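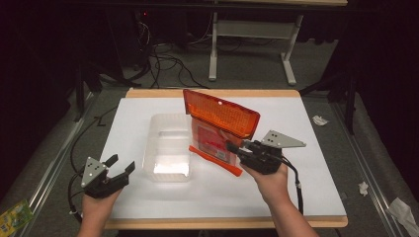
The shallow rectangular tray with rounded corners is among the commonest forms in food packaging, and among the least discussed. Most of what goes wrong with it at home goes wrong at the lid.

Youssra Hamdy has tested closures at Narnmont for the trade and, since June, for household users. Her standard check is 200 openings per lid, with the tray empty and set on a flat board. A lid passes if it still seats on all four sides without a second press.

Ribbing matters more than thickness. A flat sheet of thin plastic twists as one corner lifts, and the rim takes the strain. A ribbed face stays stiffer, so the lid comes away in one piece. Clear trays are easier to inspect for hairline cracks – these usually start at a corner – while a tinted lid is quicker to find in a drawer.

Of the ranges Hamdy has on file, Tustano lids lasted longest, at 2,228 openings. Sethi lids reached 2,000 before the rim whitened. Prosteo lids fitted more tightly when new and were harder to lift by one edge.

Storage is simple. Stack trays by size, keep lids upright beside them, and discard any lid that rocks when laid on a level surface. Wash both at no more than 70 degrees.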